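Plarkavlow in pictures: teaching the software where the table ends

Print this page | E-mail this page
3 comments | 2 shares

Text by Yolandi Ndlovu. The software is by Fulgencio Rivas and the perception group at Astell.

Plarkavlow is the program we write at Astell for learning simple hand movements from people. A person does the task with two hand-held grippers, the cameras record it, and our software must find out from the recording where the fingers were and what they were near. This gallery is from our January work on the perception part. I have chosen the pictures that explain best what the program finds easy and what it finds difficult.
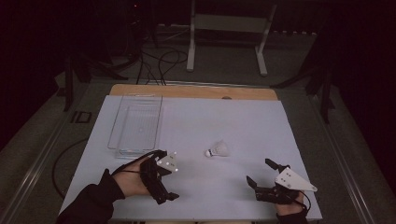
Segmentation is the first step. The program divides each picture into regions and decides which of them belong to the task. It must follow both grippers, and it must keep the black cables on them apart from the black sleeves of the person, and for this the older version of our model was quite weak. The shuttlecock on the white board is also a good test, being white on white. Fulgencio solved part of it by giving more weight to edges than to colour. The clear tray on the left is still the worst object for us, as the model likes to see through it.

After segmentation we pass to the gripper view. The planner, which we call Umis, uses this view much more than the one from the head. From here it calculates the distance between the finger tips and any object in front of them. Small round things are found well, even when only a part of them is inside the picture.

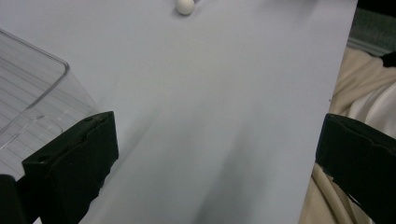

Gripper view with a white ball far ahead and the clear container at the left.

Umis makes its estimate in two passes. In the first pass it looks only for the flat surface and its border. In the second pass it looks for everything that stands on this surface. When the first pass is wrong, the second one has no chance, so we spend most of our time on the border. We corrected 900 labels by hand for it, and I did a good part of them myself, with a lot of tea.

Shadows are the other subject. A soft shadow can look to the program like a thin grey object, and then the planner wants to go around it. Our new filter compares each dark region with the position of the fingers and asks if the gripper could have made it. We have now three settings for this filter, and the middle one is the default.

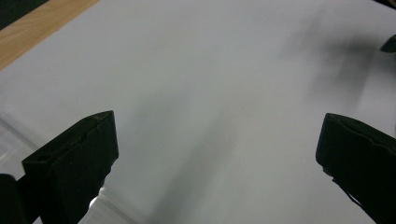

Photo: Astell / Plarkavlow project

With views like this one we adjust the filter. There is nothing between the fingers, so every object which the planner reports in that place is a mistake, and we can count the mistakes without any labels. The strip of wood in the upper left corner is useful too, as it gives the border pass a straight line to hold on to.

The next version will read both grippers together and not one after the other. Fulgencio has it already working on his own computer, but it is slow and the replay tool does not yet show the result correctly. I will add new pictures when this is repaired.

Comments (3) | Print | E-mail

Related items
Umis: how the planner chooses a path
Replay tool, notes for new users
Visit to the Venter workshop, gallery
Why we label by hand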